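Hutar Bail Records

A small data set of bail bond postings, with the scripts that clean it

Maintainer: Tharun Fernandes
Last update: 27/02/2024

What is in the data

The set has 2,269 records of bail bonds posted in two counties, Drilia and Kermani. Each record is one bond. If a person was released on three bonds, there are three records, and they share the same person key. The records come from the public jail log of each county, which the clerk prints every morning. I typed the older pages by hand, and the newer ones were read by a script called Pestar, which is in the tools folder.

Columns

bond_id: a number given by me, it has no meaning outside this set
person_key: a random code, the same for all bonds of one person
county: drilia or kermani
charge_class: misdemeanor, felony, or unknown
bond_type: cash, surety, property, or own recognizance
amount: in US dollars, without cents
hours_held: full hours between booking and release
agent_code: a code for the bonding company, empty if no company was used

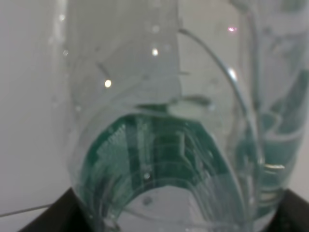
Property bonds need more care than the other types. The jail log has a free text field for what the person handed over at booking, and in Drilia the same field is used for the pledged property. So one row can speak of a house and the next row of a wristwatch, and Pestar can not tell which of them secures a bond. I read all these rows myself and set bond_type by hand. The free text itself is not included.

Known problems

The amount is the full bond and not the fee paid to the agent. Please do not use it to compute what families have paid.

In Kermani the release time is missing for some 100 records. In these rows hours_held is empty. Do not read it as zero.

A bond which was reduced by the judge appears only with the last amount. The first amount is not kept in the log.

The charge class "unknown" is used when the page was too pale to read.

Privacy

Names, birth dates and street addresses were removed before the first release. Please do not try to join the set with other court data to find a person.

How to run

Put the raw pages in the folder "pages" and start clean.py. It needs Python 3 and 5 minutes on an old laptop. The output is one CSV file per county.

Corrections

Open an issue with the bond_id and the column that is wrong. The next release is planned for September.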